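The Bowl at Lillencombe

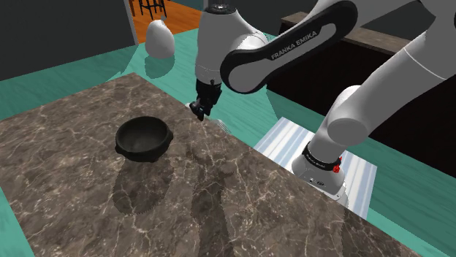

The arm and the black bowl, Lillencombe simulation.

She needed 200 good runs by February and had 20. Each evening she steered the arm across the marble table and saved whatever the learner could use.

Run 9 was spoiled. She had stopped over the bowl to think — 2 minutes, by the log — and the learner would copy that too.

She moved the cursor to delete. Then she typed "hesitates" in the notes, kept the file and reset the table for the next one.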